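Fifty demos before lunch

24th May

I have a degree, a mortgage and a fairly good memory, and I spent this morning teaching a pair of robot arms to tidy up. The target for the Helar task set is 100 clean demonstrations. I got to 50 and then I got a sandwich.

People imagine that teaching a robot involves typing. Mostly it involves sitting on a stool with a controller in each hand, moving very slowly, like someone carrying soup across a church. Every wobble goes into the recording. If I dither over a grasp for 4 seconds, the dithering is now training data, and some future policy will dither with great confidence.

Murray Paquette is the best operator we have at Rosser. He doesn't talk during an episode and he never goes back for a second try at a grasp. I talk constantly. Ginette Dufour, who reviews the recordings, says she can pick mine out by the left arm, which apparently "looks worried."

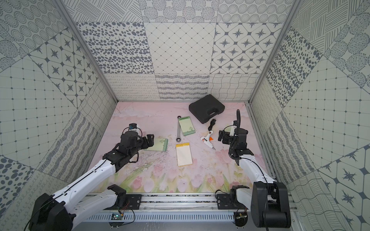 Remote control takes away your sense of touch, and you only notice how much you relied on it once it's gone. With my own hand I'd pick up a notepad without a thought. Through a gripper I hover over the green one on the left, lower a bit, raise a bit, and try to judge the gap by eye. The glue gun is worse – all angles, and with that coiled black cord lying so close by I plan the approach as if I were parking a boat. I have strong feelings about the ratcheting wrench too, but they can wait for the August write-up.

Tomorrow I do the other half. Murray has offered to take the left arm.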